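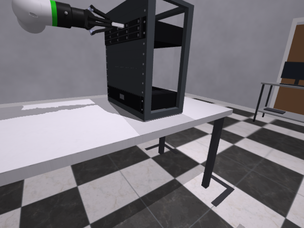
I said last time that I'd stop moaning about robot demonstrations and go and find out how the sausage gets made. So for the past few weeks I've been giving my evenings to a project called Cotora, steering a simulated arm about a simulated server room, and I've come away with sore thumbs and more doubts than I started with.

The job goes like this. You get a rack, a table, an arm with a two-fingered gripper, and a task sheet. The sheet says something like "remove the part and put it down" or "seat the part in the bay". You do it by hand, with a controller, while the software records every joint position and what the cameras would have seen. Then the world resets and you do it again. The target for our little group was 1,000 accepted episodes. A learning system then chews on the lot and is supposed to come out able to do the job by itself.

Honeylyn Catacutan runs the sessions. She is patient and organised and she doesn't oversell it, which I'll give her full marks for. When I asked on my first night whether any of this would work on a real rack in a real cold aisle, with cables hanging in your face and a latch some previous engineer had bent, she said "ask me in February". Fair enough. I have it written down.

My first complaint is about what counts as a good example. An episode is accepted if the part ends up where it should and nothing collides too hard. That's all the checker looks at. I had one where I dithered in front of the bay for ages, backed off, came in at a daft angle and more or less fell into the slot. Accepted. I had another where I lined up beautifully and clipped a corner post at the very end. Rejected. If I were teaching an apprentice I know which of those two I'd want them to copy.

Lorcan Gallagher, who did hardware for years and still has the knees to prove it, thinks I'm being precious. His view is that the dithering washes out when you have enough data. Maybe. But we all dither in the same place, namely the last bit before contact, when you can't quite tell from the view how far off you are. A habit shared by everybody doesn't wash out. It gets learned.
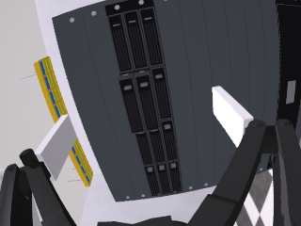 The wrist view is the one I trust least and use most. Close up you lose all sense of depth, and a drive bay is a very repetitive thing to stare at: ribbed black modules, grey tabs, row after row of near enough the same shape. I've gone for the wrong slot more than once. I also find myself steering by whatever pale bit of the gripper happens to be against a dark bit of the rack, and I'd bet money the model will too. Change the colour of the finger pads and see how clever it is then.

Babita Mittal keeps the tally, and she read it out on Sunday. We had recorded 300 by then, of which 93 had been thrown out. Nobody had watched the rejects. I asked if I could, and sat through 28 of them with a pot of tea. A good few were simply bad driving, mine included. Some looked perfectly sound to me and had failed on a collision I couldn't see even at slow speed. I sent Babita a list and she's passed it on to whoever writes the checker.

Then there's the room itself. Marbled floor tiles, clean table, a desk at the back with a monitor on it. The lighting and textures get shuffled now and then, which is meant to stop the model getting attached to one look. I don't mind that as an idea. What doesn't get shuffled is the tidiness. Every reset gives you a rack that has never been worked on by a person in a hurry, and I have never met one of those.

To be fair to the thing, I can see the appeal. Nothing gets broken, you can stop for supper, and an hour's work gives you more examples than Lorcan says he ever managed in a day with a real arm at Heiskanen. I only wish people would say plainly what they've got at the end, a record of a handful of tired people playing a fiddly game in a spotless room.

I'm carrying on until we hit the target. Honeylyn has promised to hold back one rack layout that none of us has driven, and to let me watch when the trained system has a go at it. I've asked for the raw runs and not the highlights. I'll post the score whichever way it falls.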